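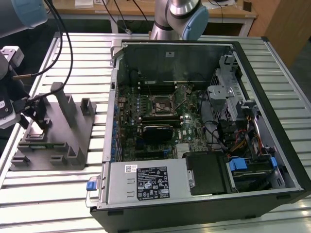
An open desktop computer with its side panel removed.

Plirkier Opens Repair and Reuse Program for Office Computers in September

Plirkier, a company for computer service and resale, will start a new program for small offices that want to replace their old desktop computers. The program has the name Second Desk and it begins in September. It is open for companies with up to 95 employees.

Under the program, Plirkier collects the computers at the customer's office, erases the drives and gives a written record for every machine. Computers that pass the tests are repaired and sold again with a warranty of 20 months. The others are taken apart for spare parts, and the remaining material goes to the recycling partner Hedegaard.

In the trial period, which was held together with the accounting firm Brulline, the workshop received 1407 desktop computers from offices in the region.

"Many of our customers keep old computers in a storage room for years, as they are not sure what to do with the data," said Hedvika Vrabec, managing director of Plirkier. "We wanted to offer them one contract and one contact person for the whole matter."

For Brulline, the record of erased drives was the main point. "Our auditors asked for it every year, and every year we had to prepare it by hand," said Reda Soliman, office manager at Brulline. "Now we receive the list within 30 days after the collection."

The workshop is led by Vilém Pešek, who joined Plirkier from the parts dealer Vendus. Schools and libraries can buy the repaired computers at a lower price. They should send a request before the end of September, and the delivery is included.

Offices can register for collection through the customer department of Plirkier. The price depends on the number of machines and on the distance.

Press contact: Matěj Vávra, Plirkier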